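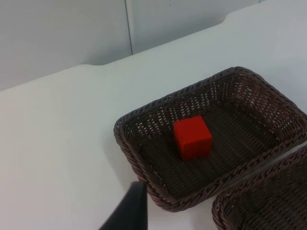 Can a robot clean my room yet? Some robots can do little bits of it, slowly, but a whole messy bedroom is still too hard for them.

I know, I was hoping for a better answer too! Picking up one block is a job lots of robot arms can learn. Now think about your floor (mine's bad as well): floppy socks, a squashed book, a sock inside another sock. Every one needs a different kind of grab, and the robot has to work out where it belongs. You did that when you were 4!

Shops are a bit easier, where things stay on the same shelf. Homes change all day long. So grab that sock yourself for now.

Search this site Go

Last updated: May

Contact Hatice Dönmez | © Kallholm Kids | Back to top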